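Sorting a desk organiser by frequency of use

Most desk organisers fill up at random. The method below assigns each compartment a purpose before anything goes in. It takes 30 minutes and needs a ruler, a pencil and some paper labels.

Step 1. Empty the organiser and measure the inside of each compartment. Write down width, depth and height separately.

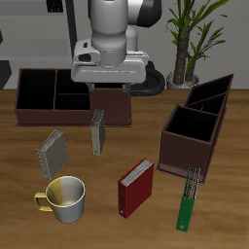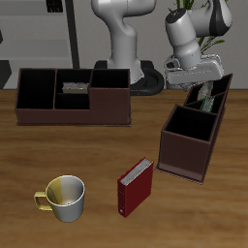

Step 2. Measure the longest item you intend to store. A new pencil is often close to 200 mm, and a compartment measuring 197 mm will not take it flat. Store such items upright, or move them to a drawer.

Step 3. Divide your items into 2 groups: used daily, and used weekly or less. Anything outside both groups does not belong on the desk.

Step 4. Give the daily group the compartments nearest your writing hand. Low fronts suit clips and erasers; high fronts suit pens and scissors — blades down.

Step 5. Label the inside wall of each compartment. The Morkex paper labels we use at the Gimunthorpe office peel off cleanly if warmed first.

Step 6. Leave one compartment empty for a week. On the following Monday, check what has collected in it and repeat Step 3 for those items.

If the organiser slides, fix a felt pad under each corner. Trim the pads so that they do not show at the front.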